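Workshop notebook – the suture bench
May, Sunday, late afternoon
by Mitra Karimi

14 comments · 6 shares

Right, catching up on the notebook because I've let it slide and Eirini has started leaving sticky notes on my monitor. Most of today went on the practice pads and the thread, with a long detour into cupboard sorting that I hadn't planned on at all.

The pads first. We had two makes in the drawer, the old Clokska ones and the newer Drinent ones, and I'd been meaning to work through both properly before we order again. I did a row of simple interrupted stitches on each, then a running stitch, then the same again with my left hand (dreadful, but I'm keeping it up). The Clokska pad is stiffer and you feel a definite pop as the needle goes through the top layer. The Drinent one is softer and a bit more draggy, and if you pull up too hard the stitch starts to cheese-wire its way towards the edge of the cut. I quite like that! It tells you off straight away. Eirini can't stand it and says she's had better resistance from a slice of ham.

I did tear one of the old ones. It had a cut right near the corner that somebody had already used far too many times, and on my third bite the whole lip came away. Into the bin it went. Could we please agree to write the month on the back of a pad when it comes out of the packet? I've put a marker pen in the drawer, on a string, so it stays there.

Now, thread. Box 1433 is the one to use for practice and box 383 is the one to leave alone until the course. They are NOT the same, whatever the lids look like. 383 is the finer stuff and it's maddening for beginners, it curls up on itself the moment it's out of the packet and then you spend your whole session picking at it. If you do get a curly length, hold it at both ends and give it a slow, gentle pull before you start. Don't snap it. Don't run it between your nails either, that's how I ended up with a frayed bit last time and a knot that wouldn't slide down.

Things I keep getting wrong, written down in the hope that I'll stop:

Gripping the needle too near the thread end. It's weakest there, and I bent another one today.

Going in at a slant. Point straight down at the surface, then turn the wrist and let the curve do the work. When I push instead of turning, the bite comes out shallow on the far side every single time.

Leaving the tail too long and then stitching over it. Twice this afternoon!

Pulling the knot tight enough to pucker the edges. They only need to touch.

The cupboard, then. I went in for a clean pad and came out an hour later with dust up to my elbows. There were up to 200 loose packets at the bottom, all mixed up, some from when we still bought from Rezaei, and a good few out of date. Fine for practice, so I've bagged those separately and written PRACTICE ONLY on the bag in very large letters. The in-date ones are back on shelf 3, sorted by thread size. I'd be so pleased if it lasted a fortnight.

Back at the bench after tea I had another go at that wrist turn, slowly this time, trying to stop halfway and look at where the curve was heading before carrying on.

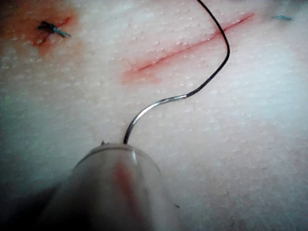
It does help to slow down. I always want to rush the middle bit, and then I lose track of where the point ought to come out. Eirini's trick is to look at the exit spot and leave the needle to get there – she says it's like looking where you want the bike to go. I tried it for ten minutes or so and my spacing was better, although my shoulders were up round my ears by the end of it. Chair is too low. I've said this before, I know.

We also had a little disagreement about how long a thread to start with. I like plenty to play with, she likes it short and tidy. For the running stitch I still think mine is right, as joining on halfway along is a pain, but for single stitches I'll give her this one. All that pulling through gets tedious and it catches on everything.

Still to do: ring Fukham about the pad order and ask whether they'll sell us a half case. Find the other sharps tub lid. Try the mattress stitch on a Drinent pad and see if it rips. Raise the chair, or raise the matter of the chair. Eirini to check my labels on shelf 3, and to be kind about the handwriting.

Recent entries
Thread sizes, again
Why we stopped buying from Rezaei
Left-hand week, day one
Clokska pads: first go
Sharps tub rota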